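Endlich wieder Nachtzug!

26. Mai 2025

Ich bin wieder da, und ich muss das sofort loswerden, solange der Rucksack noch unausgepackt im Flur steht: Nachtzugfahren ist für mich nach wie vor die schönste Art, irgendwo anzukommen. Im März hatte ich die Fahrt gebucht, halb aus Trotz, weil mir der Flug zu umständlich war, und seitdem habe ich mich darauf gefreut wie ein Kind auf die Klassenfahrt.

Der Zug ging kurz nach neun abends los. Ich war viel zu früh am Bahnsteig, wie immer, und habe mir die Wagen angesehen, als sie reinrollten. Ganz vorne zwei alte Schlafwagen mit diesen schweren Falttüren, dahinter Liegewagen, dann die Sitzwagen. Ich hatte einen Platz im Liegewagen, Abteil hinten, mittleres Bett. Die Mitte ist umstritten, ich weiß! Unten kann man länger sitzen, oben hat man seine Ruhe und die Ablage über der Tür. Aber in der Mitte liegt man genau auf Fensterhöhe, und wenn man das Rollo eine Handbreit offen lässt, zieht die ganze Nacht an einem vorbei: Laternen, leere Bahnhöfe, einmal ein beleuchtetes Gewächshaus, das aussah wie ein gestrandetes Schiff.

Geschlafen habe ich vielleicht vier Stunden, aber die waren großartig. Es gibt dieses Geräusch, wenn der Zug langsam über eine Weichenstraße rollt, so ein unregelmäßiges Klackern, und dann steht man plötzlich und alles ist still, und irgendwo draußen redet jemand in einer Sprache, die man nicht kennt. Ich war jedes Mal kurz wach und jedes Mal sofort wieder weg.

Dabei hatte ich zum ersten Mal den Sommerschlafsack von Mekik, den ich letztes Jahr heruntergesetzt gekauft und dann nie benutzt habe. Für Liegewagen ist der perfekt, dünn genug für die Heizung (die grundsätzlich zu warm ist, auch Ende Mai) und trotzdem etwas Eigenes zum Einkuscheln. Außerdem immer im Gepäck: Ohrstöpsel, eine kleine Flasche Wasser, Badelatschen für den Gang und eine Verlängerung fürs Ladekabel. Die Steckdose ist nämlich garantiert da, wo man gerade nicht liegt.

Um kurz vor sechs kam dann der Grund, warum ich das alles überhaupt mache. Ich stand im Gang, die Haare in alle Richtungen, einen Pappbecher Kaffee in der Hand, und draußen lag das Tal von Brelach im Nebel. Nur die Kirchturmspitze schaute raus und ein Stück vom Hang dahinter. Neben mir stand ein älteres Paar in Socken, wir haben kein Wort gewechselt und alle drei aus demselben Fenster geguckt. Herrlich!

In Brelach hatte ich dann 2 Stunden Aufenthalt bis zum Anschluss. Der Ort ist winzig, aber der Bahnhof hat noch einen richtigen Wartesaal mit hohen Fenstern und einer Uhr, die tatsächlich richtig geht. Ich bin einmal die Hauptstraße hoch und am Bach wieder runter gelaufen, die Bäckerei hatte schon auf, und von da kommt der beste Mohnstrudel, den ich in diesem Jahr gegessen habe. Ich habe gleich noch einen zweiten mitgenommen, der hat die Weiterfahrt nicht lange überlebt.

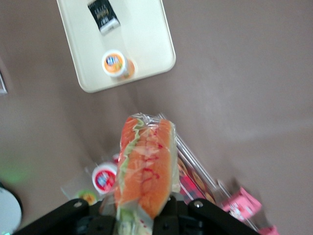
Was das Essen unterwegs angeht, bin ich inzwischen sowieso überzeugte Selbstversorgerin. Das Frühstück im Liegewagen ist nett gemeint, zwei Brötchen und ein Töpfchen Marmelade, aber damit komme ich nicht bis mittags. Also packe ich lieber zu viel ein als zu wenig: hartgekochte Eier (ja, ich bin die, Entschuldigung an alle Mitreisenden), Radieschen, Käse am Stück, ein kleines Messer.

Ab Brelach fährt dann der Regionalzug hoch nach Vincze, und die Strecke ist noch mal eine eigene Reise wert. Lange Steigung, enge Kurven, in einer davon sieht man vom letzten Wagen aus die eigene Lok. Für die Karte habe ich am Schalter 30 Euro bezahlt, hin und zurück, und die Rückfahrt darf man irgendwann innerhalb der Woche machen. Setzt euch bergauf unbedingt nach links!

Über Vincze selbst schreibe ich noch extra, da gibt es zu viel zu erzählen, vor allem über den Markt und die Wanderung zum Stausee. Jetzt muss ich erst mal Wäsche machen. Und falls jemand von euch die Verbindung schon mal im Winter gefahren ist, bitte unbedingt in die Kommentare damit, ich schiele nämlich schon auf den nächsten Fahrplan.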